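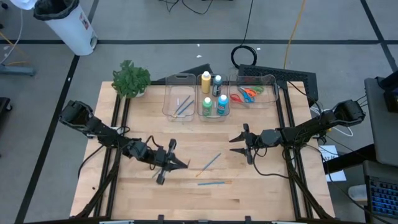

1 Apr 2025
Bench 2, finger comparison, brush sorting task

Carrying on with the pointed fingers. Left arm has the Ondieki tips, right arm has the Hiton tips. Same opening width set in software on both, same closing speed. Want to know which pair to order more of before June, when the Ototville people want their bench built.

Task as before: loose brushes on the wood, pick one, carry it to the brush bin, let go. Paint bottles and scissors stay in their bins today, they are only there so the layout matches the other runs. Don't move the bins!! Tape marks are worn and I had to redo the left one from the old drawing.

Startup
Left arm homed fine. Right arm threw the wrist fault again, same as last time, cleared on second power cycle. Did not look into it. Controller is the Osano box with the old firmware, I have NOT updated, want all of this on one version.

Zeroed both grippers closed on nothing. Hiton pair leaves a sliver of light at the very tip when fully closed, Ondieki pair meets clean. Tried backing off the mounting screws and reseating, same sliver. So it's either the tips or the carriage. Swap them side to side to find out (later, see below).

Run A, left arm, Ondieki tips
10 picks. 9 good, 1 dropped over the table before the bin.
The drop was a thin brush picked way too close to the end, it swung down and levered itself out. Operator error really, I came in crooked. Still counting it.
Thin handles OK if you close slow. At full speed the fingers bat the brush before they grip and it rolls. Rolled one right up against the bin and had to come at it from above, which worked but the wrist was near its limit and the cable loop pulled tight. Need more slack there or a clip further back.
Grip near the middle of the handle is the best by far. Near the bristles the brush is fatter and it wants to twist while closing.

Run B, right arm, Hiton tips
10 picks. 7... no, check log. 8. Eight good, 2 missed at the pick.
Both misses were the same thing: fingers closed, brush stayed on the wood. The sliver at the tip is enough that a thin handle sits in it without being held. Going in lower fixes it but then the tips scrape the table, you can hear it. Left a faint mark on the wood, sorry.
On the fatter handles no difference I can feel between the two pairs. Hiton maybe a bit steadier in carry. Rubber is softer? Not measured.

Angle of approach
Worth writing down because I keep forgetting it. With the fingers one above the other (wrist rolled so the lower one slides along the table) you can't get under a flat brush at all, the lower finger just pushes it away. Fine for something standing up in a bin. For anything lying flat, roll the wrist so the fingers come down either side of the handle. Obvious but I lost several minutes to it, left and right.

When a brush lies crossways to the arm it's an easy pick. When it points straight at the arm you need most of a quarter turn of wrist, and on the right side that brings the cable down onto the wood where it drags. Dragged cable nudged a brush once. Did not count that pick, reset and redid it.

Two brushes close together: picks fine if you take the top one first (furthest from me). Taking the near one first, the open finger knocks the other. Could narrow the opening before descending. The Osano pendant lets you preset a part-open width but it forgets it after every stop. Annoying. Ask them.

Swap test
Put the Hiton tips on the left carriage. Sliver is still there. Put the Ondieki tips on the right, closes clean. So it's the tips, the right carriage is fine. Good, cheaper problem.
Measured nothing, eyeballed against a flashlight. Could do it with feeler gauges if Hiton argue.

Swapped back afterwards. Screws on the right are hand tight plus a bit, NEED TO BE TORQUED before anybody runs fast.

Close force
Had it at 93 on the pendant for all of the above (whatever the units are, the manual gives two answers on two pages). Tried lower on the left, just playing, no count. Lower is kinder to the paint on the handles and still holds in carry, but the brush pivots in the fingers when the arm stops hard. So either low force and gentle stops or leave it where it is. Leaving it.
Higher than that the motor whines and the finger tips splay a little. No point.

Camera
Fixed overhead view is good for where a brush is and bad for how high the fingers are. Every miss in run B looked like a good pick on the monitor until the arm went up. Nélida Medina suggested a wrist view on each side, and I agree for this task, but that's another cable along an arm that already has cable trouble. Try one side first. Left, it has the better loop.
Also the glare off the clear bins moves when the lights by the door are on. Ran with them off.

Letting go
Forgot to score this separately and should have. Dropping into the bin from height, brushes land leaning any which way and the next one sits on top. Going down inside before opening is tidier, but the wide part of the housing gets close to the wall of the bin. Touched it once on the left, bin shifted, put it back to the tape. If we get longer tips this goes away, but longer tips flex more. Ask Ondieki what they have in a longer one with the same point.

Where I am
Ondieki for thin stuff, no question. For brushes in general I'd take them too, the Hiton pair isn't bad but I don't want to babysit height on every pick. One pair of each is not much of a sample though, the Hiton set could just be a bad one. Request a second set before anyone writes it up for Ototville.

To do
- torque right side screws
- clip or more slack, left wrist cable
- something to hold the right cable up off the table, even a zip tie for now
- wrist fault on right arm at startup, pull the log, that's too many times
- ask Osano re preset width not saving
- second Hiton set
- repeat both runs with scissors. They'll be worse, the piled ones catch on each other. Start with one pair alone on the wood
- score the release as its own column
- re-tape left bin mark properly

Log files are in the bench 2 folder, run A and run B, the uncounted pick is in B and I've put a note in the row. The swap test has no log, I had recroding off.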